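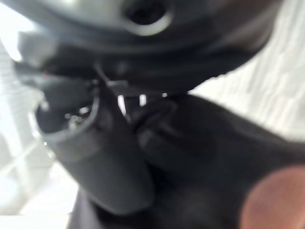
图／本站，10月27日

先交代一句，我自己左耳也响，响了三年多，所以这篇采访写得不算客观，您多包涵。

我和Olaia Collado约在Karamanlidis路的一家小茶馆。选座位就花了好一会儿，我想坐窗边，她想坐离咖啡机远的地方，最后我们挤在楼梯底下的那张小桌子旁，她才把包放下来，说了第一句正经话：“磨豆子那个声音一起来，我后面半小时就只听得见自己脑袋里那个了。”

她耳鸣16年。开始的时候她在Stostthorpe的一所小学教音乐，有天晚上改完乐谱准备睡觉，以为楼下谁家的电视没关。她下楼敲了门。邻居穿着睡衣出来，电视是关着的。“我还跟人家道歉，说可能是冰箱。回来把我自己家冰箱的插头拔了，站在厨房里听，还在响。”她说到这里笑得不行，“一冰箱的东西，第二天早上才想起来！”

我问她是什么声音。这个问题耳鸣的人见了面都会问，跟问人家是哪里人差不多。她的是一个很高的单音，比钢琴最右边那几个键还高一点，偶尔底下垫一层嗡嗡声。我的像蝉。我们俩就这个聊了快二十分钟，录音里全是“对对对”，我整理的时候都不好意思听。

Fostitska听力互助会的耳鸣小组是她牵头办的，下个月起要多开一个晚间场，这也是我来找她的原因。原来的小组只有下午场，上班的人根本来不了。去年互助会的热线接到3184通电话，她说问耳鸣的比问助听器的还多，打来的时间又偏偏集中在傍晚以后。“白天有车声、有同事、有打印机，晚上一静下来，它就出来了。有人夜里给我们留言，就一句话，说我想找个人说说，不用回。”

那回不回呢？

“回啊，当然回。第二天上午回。人家有时候已经没事了，还要反过来安慰我。”

晚间场目前有67个人报了名，一个房间坐不下，她打算分批。每一批13个人，她坚持不能再多，理由跟音乐课有关：人一多，说话就会变大声，房间里有回音，对声音敏感的人坐不住。她去看过四个场地，进门先拍手，听回音听多久。有一个地方别的都好，租金也便宜，她拍了一下手就走了，人家还追出来问是不是对价钱不满意。

我比较好奇的是小组里到底干什么，因为我一直没敢去（嗯，写采访的人自己没去过，惭愧）。我想象中是一圈人轮流诉苦，回家以后响得更厉害。Olaia说头一次来的人十个有八个这么想。她的做法是前面留一段时间随便讲，讲声音，讲这个礼拜睡得怎么样，然后就翻篇，后面说具体的事：开会坐哪个位置，怎么跟家里人解释你为什么不愿意去那家很吵的馆子，枕头边上放个什么声音比较好睡。她自己试过雨声、海浪、火车，最后用的是一台旧电风扇，冬天就把它转过去对着墙吹。

“有个人说他用收音机调到没台的地方。还有个人听人家念菜谱，念得特别慢的那种，她说听到放盐就睡着了。”

我把菜谱这条记下来了。

说到看医生，她忽然严肃起来。她说小组替代不了检查，每个新来的人她都会问有没有查过听力，要是只有一边响，或者突然听不清了，或者响声跟着心跳走，她会请他们赶紧去约医生，小组的位子给他们留着。她最受不了的是网上卖的那些滴剂和贴片。早些年她自己也买过，花了差不多一个月的房租，什么用也没有，盒子倒是很漂亮，现在拿来装缝衣针。

“我不怪买的人。你睡不着的时候什么都愿意信。我就是想让他们买之前先来坐一坐，听听我那盒针的故事。”

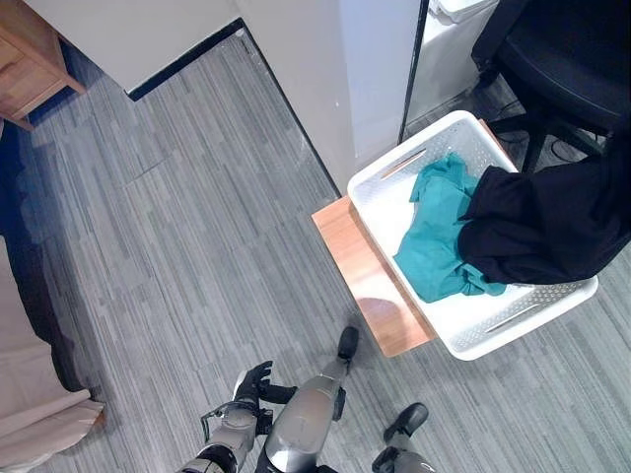 Jozef De Graaf在电话里跟我讲，他参加下午场快两年了，声音一点没变小，变的是他不再每天早上一睁眼就先去听它还在不在。他说头几次去他一句话都没说，就坐在靠门的椅子上，有一回提前走了，也没有谁打电话来问。他很感激这一点。到第五次还是第六次，有人讲到孩子过生日吹哨子，他忽然就开口了，一讲讲了很久，讲完发现茶都凉了。

我把这段转述给Olaia听，她想了一下，说她记得那天，她记得的是大家都把椅子往前挪了一点。

接下来我们聊了聊家里人。这块我原来没打算问，是她自己提起来的。她说来小组的人，家里多半有一个快要听烦了的人，嘴上不说。她丈夫以前每天晚上都问“今天响不响”，问了好几年，是好心，可是她本来在看书看得好好的，一问就又听见了。后来两个人商量好，他不问，她要是难受就把客厅那盏小灯打开，他看见了就过来坐着，也不用说什么。晚间场每三次里有一次可以带家属，就是从这件事来的。带谁都行，带室友也行，有个年轻人已经问过能不能带他奶奶。

“能啊！奶奶自己说不定也响呢，那一辈人什么都不讲的。”

她还在用一个叫Vakico的本子。我一开始以为是什么手机软件，问了才知道是小组自己印的记录册，名字是头一批组员抓阄抓出来的，没有意思。每天写两行，睡了多久，当天有没有哪段时间把耳鸣忘了。不写响得多厉害，这一栏原先有，后来去掉了，她说大家一写这个就忍不住去量，越量越响。她翻给我看了几页她自己的，有一天写着“搬花盆，忘了一下午”，后面画了个歪歪扭扭的太阳。还有一天整页空着，我没问。

茶馆后来放起了音乐，声音不大，是那种没什么旋律的钢琴曲。我注意到她歪着头在听，问她会不会不舒服。她摆摆手，说音乐她从来不怕，教了那么多年书，最怕的是小孩子的竖笛，跟耳鸣没关系，没得病之前就怕。现在她还带一个合唱班，站在男低音那一边，高音那边让别人去管。有时候一首曲子快结束，大家都收住了，她脑袋里那个音还在，她说运气好的时候它正好在调上，她就多等两拍再放下手。

我问在哪个调。

“偏高，还得再高一点点才准。”她说着哼了一下，又摇头说哼不上去。

聊到最后我问能不能给我也报个名。她从包里掏出名单，问我想坐靠门还是靠窗。我说靠门吧。晚间场不收费，不用带病历，茶是有的，迟到了直接推门进来就行，门轴她前两天刚让人上过油。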